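제4장 부엌의 작업대: 재료와 동선

이 장을 시작하기 전에
이 장에서는 가정 부엌의 작업대를 공부합니다. 작업대는 음식을 준비하는 자리이고, 동시에 물건이 가장 빨리 쌓이는 자리입니다. 학생 여러분은 먼저 자기 집의 작업대를 떠올려 보십시오.
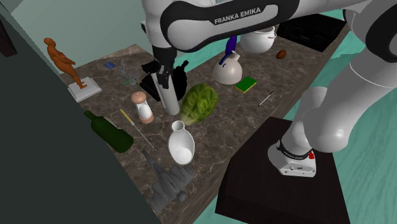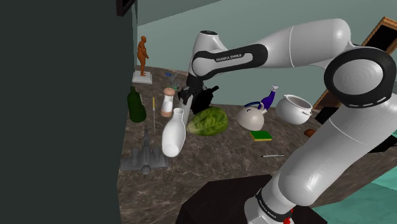
4.1 작업대는 왜 좁아지는가
설계 도면에서 작업대는 언제나 넓습니다. 그러나 사람이 살기 시작하면 사용할 수 있는 면적은 줄어듭니다. 건축가 네레아 가야르도는 마린 지역의 아파트 부엌 166곳을 조사하였습니다. 이 조사에서 200곳이 넘는 자리에 항상 놓여 있는 물건이 기록되었고, 그중 많은 것은 일주일에 한 번도 쓰지 않는 물건이었습니다. 가야르도는 이것을 ‘잠자는 면적’이라고 불렀습니다. 이 용어는 제7장 수납에서 다시 나옵니다.

4.2 상판의 재료
상판의 재료는 물, 열, 칼, 산에 대한 성질로 비교합니다. 대리석은 표면이 시원하여 반죽을 다루기에 좋습니다. 다만 레몬즙이나 식초가 닿으면 광택이 없어지기 쉽습니다. 화강암은 산에 더 강하지만 무겁고, 이음매의 처리가 어렵습니다. 나무는 수리하기가 쉬운 재료입니다. 대신 기름을 정기적으로 발라야 하고, 개수대 옆에서는 물이 스며들지 않도록 주의가 필요합니다. 스테인리스강은 위생적이나 긁힌 자국이 잘 보입니다.

4.3 세 지점과 동선
개수대, 불, 냉장고의 세 지점을 연결하면 삼각형이 됩니다. 이 삼각형의 변이 너무 길면 요리하는 사람이 피로합니다. 너무 짧으면 두 사람이 함께 일할 수 없습니다. 수비라 르웨예마무는 캠리의 공동 주택에서 저녁 준비를 관찰하고, 한 가정이 한 끼에 748걸음을 걷는다고 적었습니다. 냉장고가 복도에 있는 집이었습니다. 냉장고를 부엌 안으로 옮긴 뒤의 기록은 이 장의 끝에 표로 실었습니다.

준비 활동
1. 자기 집 작업대의 길이와 깊이를 재고, 평면도를 그리십시오.
2. 항상 놓여 있는 물건을 평면도에 빗금으로 표시하십시오.
3. 저녁을 준비하는 사람의 움직임을 선으로 그리십시오. 선이 가장 많이 겹치는 곳에 동그라미를 하십시오.

주요 용어
상판, 이음매, 잠자는 면적, 작업 삼각형, 동선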